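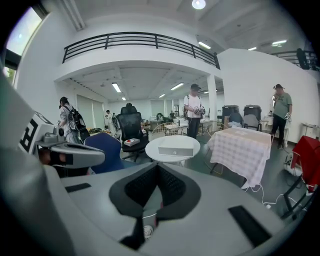
Seit Februar sitzt Tidix bei Vonness in der neuen Halle, und ich durfte endlich mal gucken kommen! Hell ist es da, richtig hell, und oben läuft eine Galerie mit schwarzem Geländer entlang. Rund 1124 Leute haben online über die Einrichtung abgestimmt (ich auch, zweimal, pssst).

Runde Tische haben gewonnen, knapp vor den langen Bänken von Sokbridge. 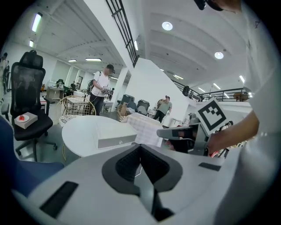
Die Bänke kommen trotzdem noch, zwei Stück, für die Ecke am Eingang. Ich freu mich drauf!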